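ROOM AND BEDDING INSPECTION — STAFF SLEEPING QUARTERS
Site: Dostitz House, upper floor
Sheet no. 1246
Inspected by: Nerys James
Accompanied by: Percy Tamayo
Period: March

1. Bed frame and slats
Fixings tight. No movement under load.
Result: Pass

2. Mattress
Underside checked for mould and insects, none found. Turn at next linen change.
Result: Pass

3. Quilt
Hem to be kept clear of the floor and of the heater. Gap to heater 81 cm, minimum 100 cm.
Result: Fail — move bed towards the door side

4. Woven mat
Check strips for splinters and lifted ends. Check binding stitching by hand along its full length. One strip rough to the touch, sanded during the visit.
Result: Pass with comment

5. Clothing on the bed
Garments are not to be left hanging over the edge of a bed. Folding may be done on the mat, but finished items go to the shelf before lights out.
Result: Comment

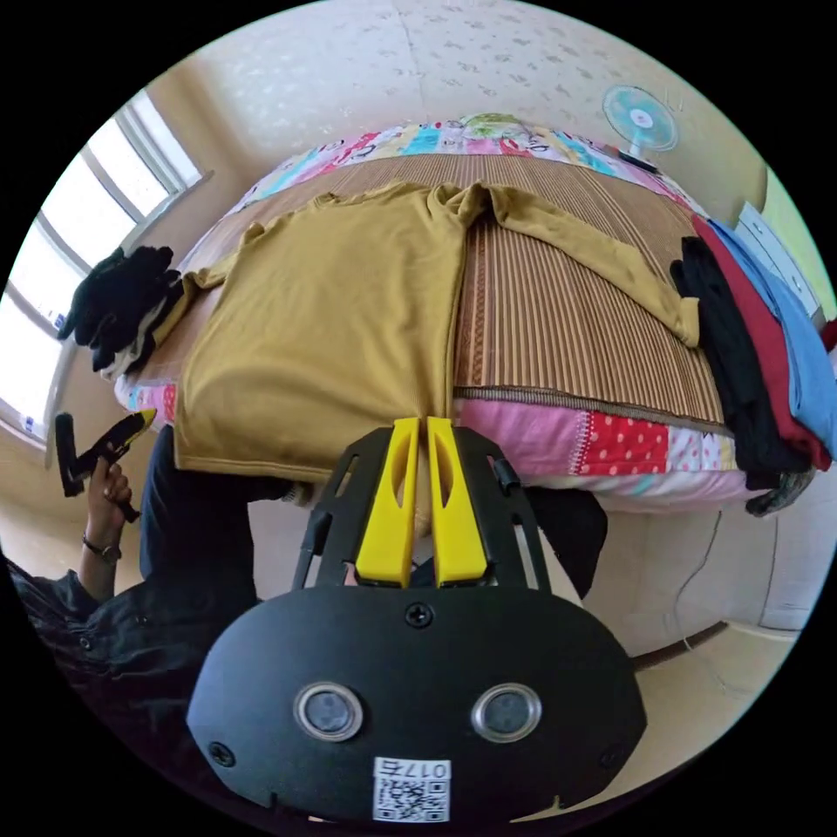

Item 5. Mustard-yellow shirt part folded on the mat, one side over the near edge of the bed.

6. Pillow or bolster
Cover removable, zip working. Wash with the quilt, not separately — the colours have run before.
Result: Pass

7. Wall behind bed head
Dry to the meter at both test points. Paint sound.
Result: Pass

8. Exit route
Door opens fully. Must be rechecked once the bed has been moved under item 3.
Result: Open

Actions
Item 3: Segundo Pacheco, before the room is next used.
Item 5: Rocío Bedoya to remind occupants. Shelf label missing, replace.
Item 8: Percy Tamayo, same day as item 3.

Sheet to be returned to the housekeeping office by 16:00. Items 1, 2 and 7 need no further check until the next round.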